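How to Wash a Really Big Window Without Streaks

If you've ever spent a whole morning on a big window, stood back feeling pretty pleased with yourself, and then watched the sun come around and light up every swirl you left behind, you have my sympathy. I did that for years! When we took over the upstairs rooms on Detley Street I had to learn all over again, because the windows at home are little things by comparison, and what works on a kitchen window doesn't always work on a big pane.

What you'll need

A bucket (two if you have them)
Dish soap, the plain kind
A strip washer or a big soft sponge
A rubber squeegee with a good straight edge
Two or three lint-free cloths, plus an old towel for the floor
A sturdy step stool if you can't reach the top from the floor

Start dry. I know it's tempting to get straight to the water, but go over the frame and the sill with a brush or the vacuum first, and get right into the corners where the dead flies like to collect. Any grit you leave there will be mud in a minute, and it'll end up on the glass.

Now fill your bucket with lukewarm water and add a small squirt of soap. Small, please! Most of the streaks I used to get came from too much soap (I poured it in like I was doing the dishes for a wedding). A teaspoon or so to a bucket is plenty.

Pick your time of day, too. Bright sun dries the water before you can get the squeegee to it, so I like early morning, or one of those flat gray afternoons we get so many of in January. If the sun is already on the glass, have your coffee and come back later.

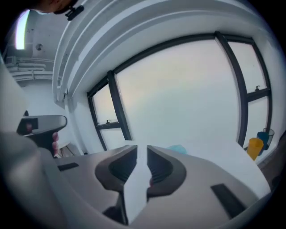 Photo: Henare / Clurnen Workspaces

A large window in a bright white room is a lovely thing to have, and it's worth the extra bit of trouble, with all those pale walls picking up the daylight. It does mean you want to be careful about splashes. Lay the towel along the bottom of the window and wring your washer out well before you lift it.

Wet the glass from top to bottom, working in sections you can comfortably reach. Let it sit for 10 seconds or so on the grubby spots, then give those another rub.

Next comes the squeegee. Wipe a dry strip along the very top edge with a cloth, set the rubber on that dry strip, and pull straight down in one steady stroke. Wipe the blade. Start the next stroke so that it overlaps the last one by an inch or two, and keep going across. My own squeegee is almost 39 centimeters wide and I wouldn't go bigger, as the wide ones get awfully heavy on the wrist.

Run a dry cloth around the edges when you finish, then along the sill. If you find a streak, breathe on it and buff it with a clean corner of the cloth before you reach for more water.

Change the water when it turns cloudy. And rinse the squeegee before you put it away, hanging it up if you can, so the rubber stays straight for next time.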